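Trulano Residents' Network
Forum > Shared Kitchens and Pantries > Storage and Labeling

Thread: Clear bins for dry seasonings in the second-floor pantry

Stela Coman
Posted Saturday, April 25, 2026
Moderator, Shared Kitchens

Members are advised that the open rack beside the second-floor stove will be removed before the new shelving is fitted. Jars of dried herbs, spices and seasoning blends are to be kept in clear plastic bins, one bin per household, on the pantry shelves. Bins may be collected from the front office at Foley House during normal hours.

The following points apply:

Each bin must carry the household number on the outside.
Jars should stand upright with the cap fully closed.
Glass jars are permitted. Loose bags are not, unless they are sealed inside a second container.
Each household may keep up to 3 bins on the shelves.

Comments are welcome in this thread until the shelving is ordered.

marnus_east
Member

Thank you for the notice. I would ask the moderators to reconsider the size of the bins. The rack held narrow jars very well, and a household with only a few of them will now be using a large container to store very little. Shelf space in the pantry is limited, and the new arrangement appears to use more of it. 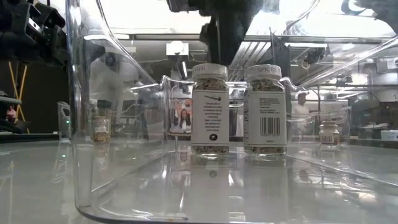
Áine Nic Aodha

I have been using one of the large clear bins at home and can offer some comments in support of the proposal. Two small glass jars of seasoning take up very little of the floor, as the previous member suggests, and there is ample room for more. The advantage is in cleaning. Dried flakes collect under a rack and are difficult to reach, whereas a bin can be carried to the sink and rinsed.

I would add one recommendation. Both of these jars have white caps and white labels, and both hold a speckled blend. On one jar the barcode takes up part of the label. From a short distance they are easily confused. Members who buy blends of this kind should write the name of the contents on the cap in permanent marker.

household217
Member

I agree on cleaning and disagree on marking the caps. Caps are exchanged by mistake when two jars are open at the same time, and the name then travels with the wrong jar. A strip of tape on the glass itself is safer. We have followed this practice in our kitchen since September without difficulty.

Áine Nic Aodha

That is a fair objection. My preference for the cap comes from looking down into the bin from above, where a strip on the side is harder to read. Members could mark both.

marnus_east
Member

My question concerning shelf space has not been addressed. Would the moderators accept a smaller bin, such as the Vosico short model, for households with fewer jars?

Stela Coman
Moderator, Shared Kitchens

The smaller model is acceptable provided that it is clear on all sides and can be washed by hand. Members who choose it will need to purchase it themselves, as the office has ordered the large size only.

With regard to marking, the notice will be amended to require the name of the contents on the glass. Marking the cap will be optional. The printed label should be left in place so that the ingredients can be checked by members with allergies.

household217
Member

Please also confirm whether salt and sugar fall under the same rule. Ours are kept in tall containers that will not fit beneath the lower shelf.

Stela Coman
Moderator, Shared Kitchens

They do not. Salt, sugar and flour remain in the lower cabinet as before.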